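Home Talks Recipes Newsletter Contact

May, by Akinyi Mosoti

Speaker notes, Thursday evening, Gedness Food Hall

Okay, hi everybody! Grab a cup before I start, the tea is by the door and it's better while it's strong.

So, chai. I grew up on the boiled kind — milk, water, leaves and sugar all in one pot — and I still think it beats anything made with a bag. (Pause, let the bag people grumble.)

Story about Esther here. She ran the Makokha tea counter for 8 years and wouldn't let me touch the ginger. Crush it, don't grate it! Grated ginger can make the milk split, and then you've got a pot of little lumps and a line out the door.

Ask who takes sugar. Wait for hands. Then the bit about iced chai, which I was rude about for ages until Upendo made me one with two spoons of condensed milk and a lot of cardamom. I had three. 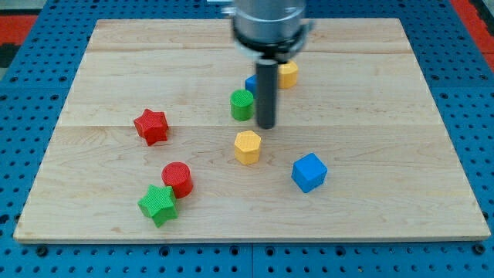 Wood grain, with a join across the board.

Move on to snacks. Mandazi first, they want to be eaten the same day. If somebody asks about coconut milk in the dough, yes, please, always.

Pass the samples down the left side. Questions till 8, then Ese has the room for her pickle talk.

We use cookies to keep this site running. Accept Settings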